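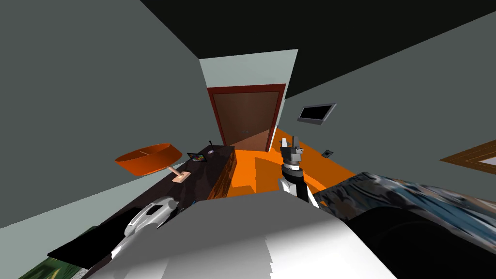
Ticket subject: Converted Irer holdings missing from client statements after delisting. Opened by Solomiia Skoryk, client records, Farooqui. Product: Pristuvlow portfolio reporting. Priority: high. Following the removal of Irer depositary receipts from the overseas exchange, clients who elected to convert should hold ordinary shares on the home exchange. The receipts have been removed from their statements and the ordinary shares have not been added. The old line and the new line ought to meet on the conversion date. At present they stand apart like the two upright fingers of the gripper, with nothing held between them, and the client's total is understated by the full value of the position.

Accounts affected: four, all held through Farooqui. The largest held 60 receipts. Each receipt represents four ordinary shares, so the statement should show 240 ordinary shares. It shows none. The registrar, Floston, has confirmed in writing that all shares were issued and that the register is correct.

Steps taken before this ticket was opened:

1. Statements were run again for October. No change.

2. The Floston holdings file was compared with the Pristuvlow import record. The file contains the ordinary shares. The import record lists the same rows as "received" but does not list them as "posted."

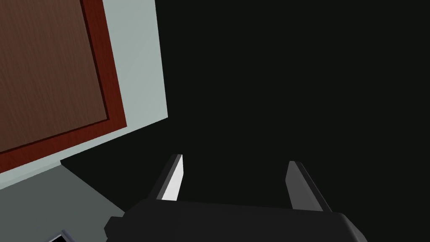 3. The security master was searched for the ordinary share line. A record exists, with the correct currency and home exchange. The field for "replaces" is blank.

Response from Pristuvlow support (Ehsan Gilani)

Thank you for the detailed report. We have reviewed the import record and agree that the rows were received in full. When a security is marked as delisted, the system closes the old position at the start of the processing day. It then looks for a linked security before posting the replacement. If no link is present, the replacement rows are placed in the exceptions queue.

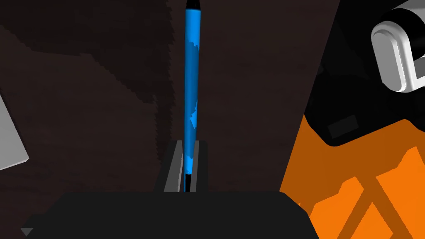 The queue is reviewed under the user role "Corporate Actions." Our records indicate that no user at Farooqui currently holds this role, and the rows would therefore not have been visible to your team. Please do not enter the shares by hand. A manual entry will be treated as a new purchase and will replace the original cost with the price on the day of entry.

We ask that you complete the following and report the result on this ticket:

1. Assign the Corporate Actions role to at least one user.

2. Open the Irer ordinary share record and enter the old receipt line in the "replaces" field. Set the ratio to 4.

3. Release the rows from the exceptions queue and allow 10 minutes before running a statement.

Update from Solomiia Skoryk, Tuesday

The role was assigned and the link was entered as instructed. Three of the accounts now show the ordinary shares with the original cost carried forward. 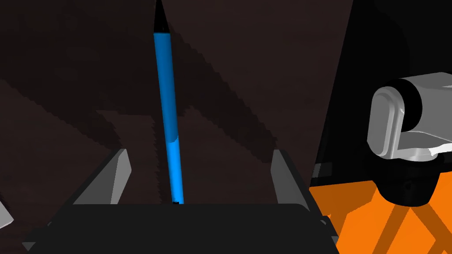 The remaining account shows the correct number of shares but a cost of zero. This client had transferred in from another broker shortly before the conversion, and the cost on the receipts had been supplied on a separate form.

Response from Ehsan Gilani

The cost for transferred positions is stored as a note until it is approved. Please approve the note on the closed receipt line and then use "Recalculate" on the new line. A corrected statement should be issued to the client with the earlier one marked as withdrawn.

Status: awaiting confirmation from client records.

Comments

Reader, fund administration: We had the same zero cost. Approving the note did fix it, but we had to sign out and back in before Recalculate was available.

Reader: Does the ratio field accept fractions? Our conversion was not a whole number.

Pristuvlow support: Yes. Please enter it as a decimal.

Reader: Can the exceptions queue send an email? We check it every morning and would prefer not to.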